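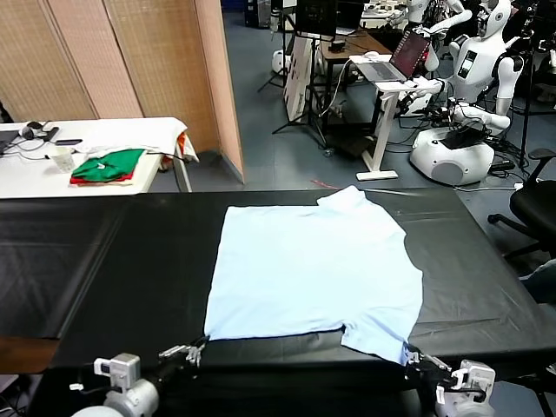 Right gripper on the corner of the hem, shirt lying flat.

I spent most of May on the folding routine, working at the shared shop on Palldale. The arms are fine now. The grippers took longer. I swapped the finger pads 2 times and settled on the softer ones from Karras, which hold thin cotton without pulling it out of shape.

Aishwarya D'Souza rewrote the part that picks the grasp points. Before that it looked for corners anywhere on the cloth and often chose a wrinkle. Now it finds the hem first and works from there. Her version is about 700 lines and I understand most of it.

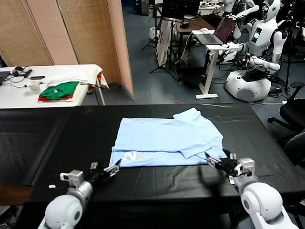

Folding is still the weak part. I score a fold by how close the outline comes to a rectangle, and sleeves wreck the score. On the light blue shirt there's a bit of sleeve sticking up at the top right corner, and the outline steps in there. I want the sleeves tucked before the first big fold, so that's seven new waypoints per side to tune.

Next up is the wrist cable routing, then towels.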